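2021-04-14

I moved to Godport in November and still drive back to Isberg every other weekend to work on my mother's house. The trip is 101 miles each way. Last month the roofer wanted $2,315 for the back gutters, so I did them myself.

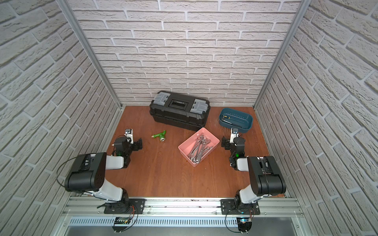
Black toolbox, lid shut.

It took 12 hours over two days. The old brackets were rusted through and the hardware store in Karam had only one size. I still need to fix the downspout by the kitchen. 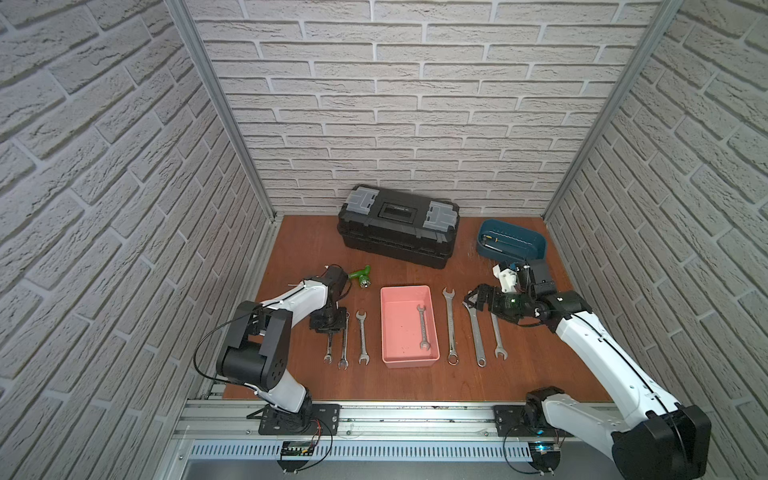
The toolbox again, against the brick-pattern wall.

Next trip I start on the porch steps.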